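Pillow

A pillow is a support for the body at rest, most often for the head and neck during sleep. In its usual form it is made of two parts, a filling and a cloth shell that holds the filling in, and in most homes a third part, the pillowcase, is slipped over the top so that it can be taken off and washed. The word is also used loosely for all kinds of soft, stuffed things, from the big square cushions people pile on a sofa to the small ones tucked behind the back on a long drive.

Name and early history

The English word goes back to Old English and, further still, to the Latin pulvinus, meaning a cushion. People have been propping up their heads for a very long time, and many of the oldest supports that survive would not strike a modern sleeper as comfortable at all. Headrests of wood and stone are known from ancient Egypt, where they lifted the head off the ground and helped keep a carefully arranged hairdo in order. In China, hard pillows of glazed pottery were made for centuries and were often beautifully decorated, and many people liked them for their coolness in summer.

Soft pillows have a long history too. The Greeks and Romans filled cloth bags with straw, reeds, wool or feathers, depending on what a household could pay for. In much of Europe a good feather pillow remained a prized possession well into the 1800s, and it was common for bedding to be listed in wills and handed down in the family. Cheaper cotton cloth and factory spinning slowly changed that, and by the end of the century a pillow for each sleeper was an ordinary thing in a great many homes.

Shapes and sizes

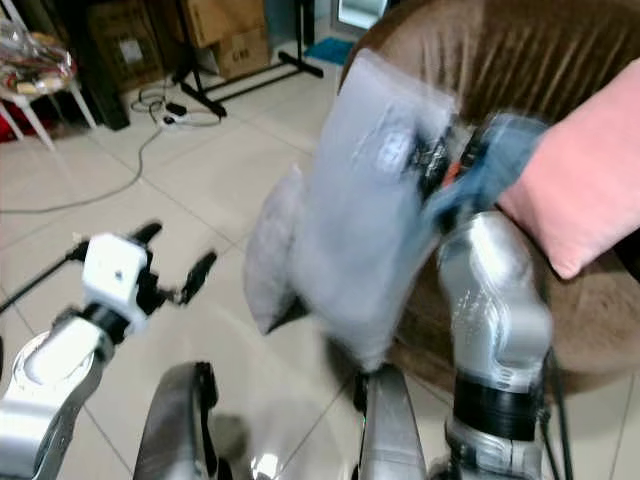

A light gray pillow, gripped at one side.

In the United States the bed pillow is sold in standard, queen and king lengths, all of them sharing more or less the same width, so that the main difference is how far they reach across the mattress. European countries tend to have their own favorites, and the large square pillow is a familiar sight in Germany and Austria. A bolster is a long, round pillow, once laid across the full width of the bed underneath the others and now more often used for show - although plenty of people still swear by one under the knees.

Other shapes are made for particular needs. The travel pillow curves around the neck and keeps the head from dropping sideways in a bus or airplane seat. The body pillow runs most of the length of a grown person and is much loved in pregnancy. Wedge pillows raise the whole upper body, and contour pillows, with a dip in the middle and a raised edge, are meant to follow the line of the neck.

Fillings

Down, the fine underlayer of a duck or goose, is light and warm and squashes into almost any shape, but it needs regular fluffing and tends to cost the most. Feathers are heavier and firmer, and a quill will now and then work its way through the cloth, as anyone who grew up with feather pillows will remember. Polyester fiber is the everyday choice, easy to wash and kind to the budget, though it flattens and clumps sooner. Memory foam and latex hold their shape well and come either as one solid piece or shredded. Buckwheat hulls, a traditional filling in Japan, make a firm pillow that lets air through and rustles pleasantly (or unpleasantly, depending on the sleeper) whenever the head is turned.

Covers

The inner shell, or ticking, is woven tightly so that the filling stays where it belongs. Cotton is usual, and the striped ticking of older pillows has become a decorating style all its own. Over this goes the pillowcase, in cotton, linen, flannel, silk or some blend of these. Thread count is often printed large on the package, and a cotton case marked 300 is a common middle-of-the-road choice, but the quality of the fiber and the kind of weave matter every bit as much to how the cloth feels against the cheek.

Fleece and other fuzzy knits are more often seen on cushions and on pillows meant for the couch.

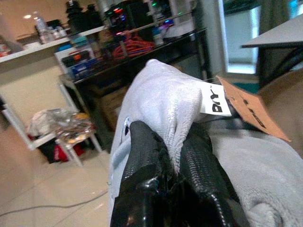 Napped fabrics of this family are made by brushing the surface of a knit until the fibers stand up, and this gives them their warmth without much weight. They do ask for a little care. High heat in the dryer can leave the pile rough and matted, and fabric softener tends to coat the fibers, so a cool wash and a gentle tumble are usually the kinder way to go.

Care and replacement

Pillowcases are commonly washed once a week along with the sheets. The pillow itself needs it far less often, and the label is the best guide, as most fiber and down pillows can go in a machine while solid foam should only be spot cleaned. A down pillow has to be dried all the way through, and a couple of clean tennis balls in the dryer will help break up the clumps. An old household test is to fold the pillow in half and let go - one that springs open still has some life in it, and one that stays folded is ready to be replaced.

See also: Bolster; Cushion; Mattress; Quilt; Ticking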